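2024-05-07

Spät, müde, trotzdem schnell aufschreiben, sonst ist es morgen weg.

Offener Nachmittag bei Dirncombe. Hinfahrt mit der Regionalbahn, 90 Minuten, davon eine halbe Stunde Stehen vor einem roten Signal. Kaffee im Zug verschüttet, Notizbuch hat jetzt einen braunen Rand. Am Empfang Namensschild zum Selberschreiben, der Stift fast leer. Besucherausweis Nummer 156. So viele waren wir bestimmt nicht, vielleicht zählen die durchs ganze Jahr.

Erst Vortrag, viel zu lang. Folien über das Projekt Drokora, also Wäsche, Textilien, alles was weich ist und sich nicht merken lässt wie es vorher lag. Der Vortragende sprach sehr schnell, ich habe die Hälfte nicht mitbekommen. Notiert: 461 Durchgänge im letzten Trainingssatz, davon ein Teil verworfen (wie viele? nicht gefragt, ärgert mich). Und dass Stoff schwerer sei als Schrauben, weil er nach jedem Griff anders daliegt. Klingt banal, hat mir aber eingeleuchtet, als ich dann am Tisch stand.

Danach in kleinen Gruppen rüber. Teppichfliesen, Kabel, graue Schreibtische, sieht aus wie jedes Büro, nur dass mittendrin dieser Holztisch mit den zwei Armen steht. T-Shirts und Kleiderbügel, mehr braucht es nicht. Hatte mit etwas Größerem gerechnet, Halle, Käfig, Warnlampen. Stattdessen Hausarbeit.

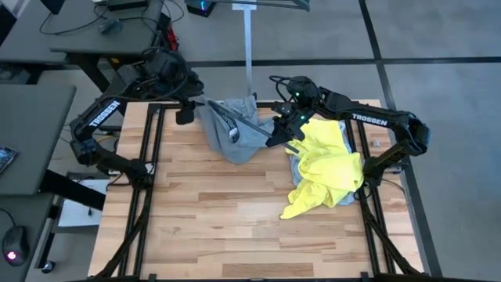
Der Tisch und einmal der Blick vom Greifer aus: 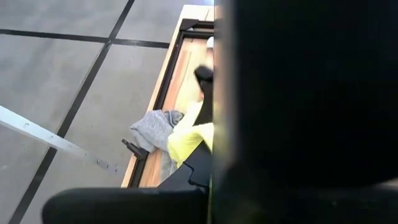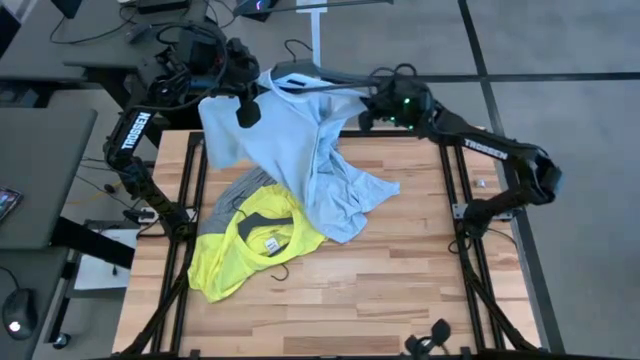 Ich stand bestimmt 4 Vorführungen lang da, die anderen waren längst beim Kuchen. Man fängt an mitzufiebern, ganz albern, bei einem Ärmel! Ein älterer Herr neben mir hat jedes Mal leise „na komm“ gesagt. Die Motoren sind leiser als gedacht, eher ein Surren, dazwischen Pausen, in denen gar nichts passiert und alle den Atem anhalten. Einmal hat der Arm so lange gewartet, dass ich dachte, das wars jetzt. Dann doch weiter.

Was ich fragen wollte und nicht gefragt habe: was passiert bei Hemden mit Knöpfen. Und bei Socken. Und wer die Sachen hinterher eigentlich wieder zerknüllt, das muss ja auch jemand machen, den ganzen Tag.

Was ich gefragt habe: ob man das irgendwann kaufen kann. Antwort freundlich und lang und am Ende ein Nein. Eine Frau wollte wissen, ob die Wäscherei Prudent schon mitmacht, sie hätte da sowas gehört. Schulterzucken, Gespräche liefen, mehr dürfe man nicht sagen. Die Frau arbeitet dort glaube ich, sie hat danach nichts mehr gefragt und nur noch auf die Arme geschaut. Ich musste daran auf der Rückfahrt noch denken. Hätte sie ansprechen sollen, hab mich nicht getraut.

Zweite Station war die Software, Raum Chiang, stickig, Beamer zu dunkel. Kurven, Kurven, Kurven. Bin nach zehn Minuten raus – schlechtes Gewissen, aber der Kopf war voll. Der Kuchen da natürlich auch schon weg, bis auf einen Rest Streusel.

Faltblatt mitgenommen, liegt unter der Zeitung. Im Oktober machen sie das nochmal, dann angeblich mit Handtüchern. Will hin, aber mit einem früheren Zug und mit aufgeschriebenen Fragen. Knöpfe, Socken, die verworfenen Durchgänge.

Zu Hause den Korb im Flur gesehen, seit letzer Woche ungefaltet. Zwei Hemden gemacht und dabei auf meine Hände geguckt, wie die das machen, wo die eigentlich zuerst hinfassen. Kragen, glaube ich. Dann wieder vergessen, drauf zu achten. Rest bleibt liegen.

Morgen Zahnarzt anrufen, Fahrkarte abheften, Notizbuch auf die Heizung legen – nein, die ist ja aus.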